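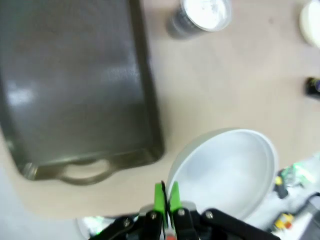

ロボットなんだから、やり方くらい最初から知ってるんじゃないの、とエステラ・ウジョアは書いてきました。もっともな疑問です。ロボットというのは、値段のわりに、びっくりするほど何も知らずに工場から出てくるのです。

こどもかがく室 > ロボットのなかみ > おぼえるきかい

2月23日　文:グラシエラ・ナバレテ

ロボットはどうやって「おてほん」を集めるの?

きみは、お皿の持ち方をいつおぼえましたか。たぶん、おぼえていないと思います。小さいころに何度も落として、何度もしかられて、いつのまにか持てるようになった。人間はそういうしくみになっています。

ロボットの場合は、そうのんびりもしていられません。スタークベルグという町にある「プリルノムラ」という研究室では、台所しごとをするロボットアームに、人間がひとつずつおてほんを見せています。アームの名前はディレルといいます。強そうな名前ですが、特技はまだ、おわんの近くまで行くことです。

■ ロボットの目は手首にある

ディレルのカメラは、手首のところについています。だから、いつでも自分の指がうつります。指はみどり色で、2本。人間より3本も少ないのですが、本人から苦情が出たことはありません。

手首に目があると、ちょっと便利です。ものに近づけば、ものが大きく見えます。指がどのくらい右や左にずれているかも、よくわかります。そのかわり、手を動かすと景色もいっしょに動くので、絵がぶれます。きみも、スマートフォンをふりまわしながらとった動画を見たことがあるでしょう。あれを一日じゅう見て勉強するのが、ロボットの学校生活です。

上の写真のつくえには、黒っぽい灰色の大きなオーブン用の型と、白くてまるいおわんがあります。人間なら「ああ、台所のものだね」で終わりです。ディレルにとっては、色のついた点がびっしりならんでいるだけ。どこまでが型で、どこからがつくえなのか、だれかが教えるか、自分で見つけるかしないといけません。型の持ち手には細長いあながあいていて、そこからつくえの色が見えています。こういうところが、なかなかの難問です。あなは型の一部でしょうか、つくえの一部でしょうか。おとなに聞くと、たいてい話をそらされます。

■ おてほんの作り方

では、おてほんはどうやって作るのでしょう。

まず、人間がロボットのかわりに「動き」を決めます。ディレルの場合は、人がそうじゅう用のレバーをにぎって動かすと、アームも同じように動きます。おわんのところまで行って、指をひらいて、ふちをはさんで、持ちあげて、おく。これで1回ぶんです。

そのあいだコンピューターは、ふたつのことをいっしょに記録します。カメラに何が見えていたか。そのとき、アームがどう動いたか。このふたつがそろって、はじめておてほんになります。見えたものだけだと、ただの映画です。動きだけだと、目をつぶってする体操です。

1回が終わったら、ものの場所を少し変えて、またやります。型をずらす。おわんをひっくり返す。かんを入れてみる。そしてまた、レバーをにぎる。地味だなあと思いましたか。はい、とても地味です。未来の仕事と聞いて研究室に来た人は、たいてい1週間めに、自分がおわんを動かす係だと気づきます。

「フエンタルバ第1しゅう」と呼ばれる記録のセットには、1,645回ぶんのおてほんが入る予定でした。ところが、名前を入力した人が「フエンテアルバ」と「フエンタルバ」をまちがえて、しばらくのあいだセットがふたつあることになっていました。正しくは「フエンテアルバ」です。ロボットはまちがえていません。念のため。

■ なぜ、そんなにたくさんいるの?

おわんがいつも同じ場所にあって、明るさもいつも同じなら、おてほんは少しですむかもしれません。でも、きみの家の台所を思い出してください。きのうのコップが、きょうも同じ場所にありますか。(もしあったら、それは洗ったほうがいいコップです。)

おてほんが少ないと、ロボットはへんなおぼえ方をします。「おわんをつかむ」のつもりで教えたのに、「つくえの右のほうへ行って指をとじる」とおぼえてしまうのです。おわんを左におくと、右へ行って、空気をじょうずにつかみます。テストの答えを番号だけでおぼえて、問題の順番をかえられたときの、あの感じです。

だから、場所をかえ、ものをかえ、光をかえて集めます。かんがあったり、なかったり。おわんがひとりぼっちだったり、大きな型のとなりだったり。こういうちがいを知っているほど、はじめて見るつくえにも強くなります。

■ しっぱいも集める?

これは研究室でもよく言いあいになります。フエンテアルバのセットでは、201回ぶんが「つかみそこね」として別の箱に分けられました。すてたわけではありません。「こうなったら、うまくいっていない」と教えるのに使えるからです。

ただし、しっぱいに「せいこう」という札をつけてしまうと、たいへんです。ロボットはまじめなので、しっぱいを心をこめて練習します。札をつける人がねむいと、ロボットがへたになるのです。研究室におやつの時間があるのは、科学のためだそうです。

■ おうちでできる「おてほん集め」

きみも家でためせます。だれかひとりにロボット役をたのんで、つくえにおわんをおきましょう。

ロボット役の人は、筒にした紙をのぞいて、見えたものしか知らないことにします。使っていい指は2本だけ。きみはことばで「もう少し右」「ひらいて」「とじて」と動かします。使ったことばは、全部ノートに書いてください。われない おわんを使うこと。

うまくいったら、おわんの場所をかえて、ノートのとおりにだけ動いてもらいます。たぶん、ロボット役の人はおわんのないところをつかみます。そこでおこってはいけません。ノートを書いたのは、きみです。

・ことばのメモ
おてほん……やり方を見せた記録。見えたものと動きがセットになっている。
札(ラベル)……記録につける名前。「せいこう」「つかみそこね」など。
グリッパー……ロボットの手の先で、ものをはさむところ。

おたより・しつもんは「こどもかがく室」係まで | © こどもかがく室 | ページの先頭へもどる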